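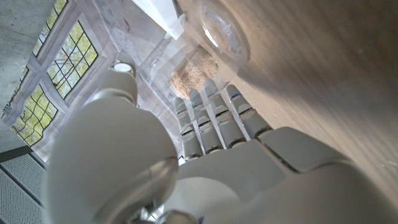 White hand with metal joints, four fingers and thumb.

On Sunday we visited the open day of the Vodmont training reactor, two hours by bus from Inderdale. I work with water pumps in a paper mill, so the nuclear side was new for me, and I write down what I understood.

Entrance was at 7 in the morning for the first group. We showed passports, left our phones in a locker and received a small dosimeter on a cord. Our guide was Manju Grewal, an operator with many years in the control room. She spoke slowly and repeated every question before she answered it, so also the people at the back could follow.

First she took us to the cooling hall. The primary loop there is small compared with a power station. It has two pumps, one in service and one in standby, and they change over each month. I asked about the shaft seals, because seals are my daily trouble at the mill. She told us that the old ones leaked a little at low pressure during cooldown, and that they were replaced in March with a type made by Figueiredo. She could not say yet if they will last longer.

After this came the heat exchanger. A worn tube bundle lay open on a stand, and we were allowed to touch it. It has 1564 tubes, of which seven are plugged. The inspection takes several nights and each tube is checked along its full length. On the wall was a drawing of the secondary side, very old, with corrections in pencil.

The control room we saw only through glass. There is a simulator next door, and two visitors could try to bring down the temperature by the permitted rate. Both went too fast and the alarm sounded. I did not try, the line was long.

Lunch was soup and bread in the canteen. The Rikasar company had a table there with valves cut in half, and I spent too much time at it. Their engineer explained how the relief valve closes again after lifting, and gave me a catalog of roughly 700 pages, which I carried home.

If you want to go, register early and wear closed shoes. A man in sandals had to wait at the gate until his wife came out.

We use cookies to remember your settings and count visits. Accept | Manage preferences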